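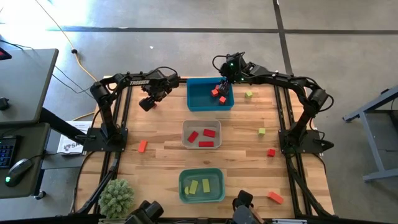
Skanside Allotment and Garden Society
Minutes of the general meeting, February 2026

Present: Zdeňka Danko (chair), Yao-tsung Yip (minutes), Juwita Chin, Benedito Damasceno, Sum-yee Tai, and other plot holders as signed in the attendance book.

Apologies were received from the holders of the two plots next to the lower gate.

1. Minutes of the last meeting

The minutes were read and agreed with one correction. Under item 4 the word "hedge" should read "ditch". The chair signed the corrected copy.

2. Matters arising

Padlock on the lower gate. The new padlock has been fitted. Plot holders who still have the old key should hand it to Yao-tsung Yip. The code for the top gate is unchanged.

Notice board. The glass has been replaced. Juwita Chin asked that people take their own notices down when the date has passed, as there was still a card up for last year's plant sale.

Broken slabs by the tap. Not done. Carried forward.

3. Water supply

Benedito Damasceno reported on the supply to the lower half of the site. The pipe from the Mak Lane meter to the second tap has leaked since the autumn. He read the meter in the evening with all the taps shut and read it again the next morning, and it had moved. The last reading was 3589, and he has written it inside the lid of the meter box so that anyone can check against it.

He had dug down in two places along the line of the pipe. At the first the ground was dry. At the second, beside the damson, it was very wet, and he believes the joint there has failed. The pipe is the old black sort and he does not want to patch it again.

There was a long discussion. Sum-yee Tai was in favour of replacing the whole length as far as the second tap. Another member said that the joint had been mended before and had lasted several winters, and that the money would be better spent on water butts. Benedito said the earlier repair was on a different joint. It was also asked whether the trench could be dug by hand. Benedito thought it could, apart from the stretch under the track, where there is hardcore.

Floltance have quoted £2000 for the full length including the track. The quote does not cover putting the grass back. The chair asked whether other firms had been approached. Benedito said he had rung one other, who came to look but did not send a price.

Agreed: to accept the quote, provided the work is finished before the end of May and the firm confirms in writing that the track will be left fit for cars. Benedito to write to them.

Agreed: the lower taps to stay off at the stopcock until the work is done. Plots on that side may fill cans from the top tap, and hoses are not to be run down from it across the main path.

4. Plots and waiting list

Juwita Chin reported that three plots have been given up since the last meeting. Two have been offered to the next names on the waiting list and both offers were accepted. The third is the long plot against the railway fence, which is badly overgrown with bramble at the far end. She suggested splitting it, as most people on the list have asked for a half plot.

It was pointed out that a split would leave the back half with no path to it. Zdeňka Danko said a path could be taken off the side next to the compost bays, where nothing has been grown for years. The holder of the neighbouring plot had no objection so long as her currant bushes were left alone.

Agreed: to split the plot, with the path along the compost side. Juwita to mark it out with canes and offer both halves.

One letter has gone to a plot holder about lack of cultivation. A reply has been received explaining that he has been unwell. No further action for the present. Two neighbours have offered to keep the weeds down for him until he is back.

5. Seed potatoes and bulk order

The order from Eketti has arrived and is in the shed. The earlies are in good condition. One sack of maincrop had some soft ones in it and Sum-yee Tai has picked it over - there are enough sound tubers left to meet what people ordered, so she has not asked for money back. Orders are bagged and labelled by plot number. Please take your own bag and tick the sheet.

Onion sets are late and will be put out when they come. Several members asked if manure could be ordered again. The farm that supplied it last time will deliver only if the lorry can turn at the top, so cars must be kept off the turning area that morning. Sum-yee will put the date on the notice board once she has it.

A member warned that last year's manure had affected his beans, with the leaves curling up, and he thought there was weedkiller in it. Others had used it with no trouble. Sum-yee to ask the farm what the hay was treated with before she orders.

6. Bonfires

A complaint has been received from a house on Mak Lane about smoke on a washing day. The rule is that bonfires may be lit after dusk only, and not when the wind is towards the houses. The chair will reply to the householder and put a copy of the rule on the board.

There was a proposal to ban bonfires altogether and have a shared heap for woody waste, to be chipped twice a year. It was not put to a vote. Members wanted to know what hiring a chipper would cost. Juwita Chin to find out.

7. Plant sale

To be held in May, at the top gate as before. Tables will be borrowed from the church hall. Members are asked to sow a few extra trays of tomatoes, squash and anything else that sells well. Last year there were too many courgettes and not enough herbs. Pots should be clean and labelled with the variety.

8. Any other business

The mower is back from being serviced. It is to be run on fresh petrol only, and the can with the red tape is for the strimmer.

Someone has been leaving bread out for the birds by the shed, and rats have been seen. Please stop.

Zdeňka Danko asked for someone to take over the seed library box. Benedito Damasceno said his daughter would do it if the box could be kept indoors over the winter. Agreed.

The wheelbarrow with the green handles is missing. If you have it on your plot, please bring it back to the shed.

9. Next meeting

Date to be fixed once Floltance have given a start date. It will be posted on the board and sent round by email.

The meeting closed at 9.10 pm.

Y. Yip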